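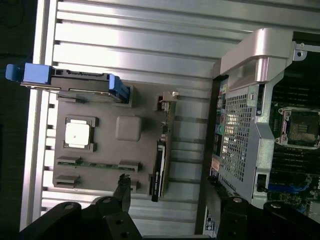
My project this semester was about online gambling rules, and the question I picked was a narrow one: how easy is it for a regular player to find out how to shut themselves out of a casino site? It's called self-exclusion, and every licensed site I looked at mentions it somewhere. I started on the player side, but pretty fast I had to learn a little about where these sites live, which means server hardware – gray module boards with blue plastic latches, that sort of thing – because some of the rules I read care a lot about where the machine taking the bet sits. I'm not a computer person, so that week was slow going!

My advisor, Yvonne Pilkington, told me to stop reading law summaries and go read the terms and conditions like a customer would. So I did. I went through the terms for 8 gambling sites, start to finish, with a highlighter. The longest one was for a slots site called Odavora, and the section on closing your account was 3,770 words all by itself. Dawber, which is mostly sports betting, did it in 1,004. I liked Dawber's a lot better (it even had a little table of contents), but shorter didn't always mean clearer. Brutar's was the shortest of the bunch and I still can't tell you whether a six-month exclusion ends by itself or you have to write in.

That turned into my favorite part of the project. On some sites the break just runs out and your account wakes up again. On others you have to ask to come back, and then there's a waiting period before you can bet. I think the second way is a lot kinder to people who are struggling, and I said so in my class talk, and got some pushback from a guy who thought adults should be able to come back whenever they want. Fair enough. We went back and forth on it for most of the question time.

I also checked what happens to your money. Most of the terms say your balance gets paid out, but two of them had a cap of $1,000 per withdrawal even if you're leaving for good, so you could be locked out and still waiting on payments. I had to read that part three times to be sure.

Stuff I'd do differently: I only read the English terms, and I never talked to anybody who had really used self-exclusion. I had a survey half written and ran out of time to get it approved. I also should have saved copies of every page on the first day – Brutar changed its wording in the middle of my project and I had to redo a whole section of my notes.

Turned in 2025-08-02.

8 comments
Share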